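Two grippers, one bench

The workshop at Flenduvgate has room for one arm on its bench, so comparing grippers means unbolting the first to try the second. A changeover takes most of a coffee break, including the cable. The team did it often enough in March that the bolts now live in a jar lid beside the controller.

The two grippers were the Curent, a parallel-jaw unit with hard pads, and the Mrema, which has softer fingers that give a little as they close. Both ran on the same arm with the same wrist camera and the same Tultedano controller. Each was asked for 200 picks a session, two sessions to a setup, for a total of 400 before anything was changed.

Wooden blocks sound like an easy target, and standing apart on a mat they are. Both grippers handled them with very few misses. Pushed together they are harder. A jaw needs somewhere to go, and when the blocks touch along their long sides the only free faces belong to the outer ones. The arm has to take from the outside, come in across the ends, or nudge the row apart first.
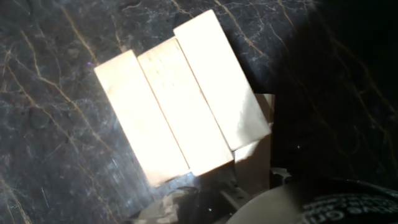

Ferntree Robotics Club, which had followed the trial through its newsletter, wrote in to say that the order of picking mattered more than the gripper, and that any fair test should fix the order beforehand. The club had run something similar on a plywood top and found that most of its failures came on the second block, after the first had dragged its neighbour out of line.

The Flenduvgate results partly agree. With the order fixed, the gap between the two units narrowed. The Curent was still quicker to close and held its position better, but its pads are thick and it often bumped the next block on the way down. The Mrema got into tighter spaces and was slower to let go. On long placements it let the block swivel slightly in the fingers, enough to spoil a stack.

Surface made a bigger difference than anyone had planned for. Polished dark stone throws glare back at a wrist camera, and veins in it can look like edges to software that is hunting for edges. Pale wood under a strong lamp loses its grain, and the seams between blocks become the best thing to go on. Lowering the exposure helped with the wood but left the shadowed side of the bench close to black. The team settled on a dimmer lamp set further back.

By the end the log held 1,519 attempts, some 900 of them with the Curent. The split was uneven due to a torn finger on the Mrema and a wait for the replacement. The Curent stays on the arm for stacking work. The Mrema goes back on next for the cluttered bin tests, with thinner fingertips on order.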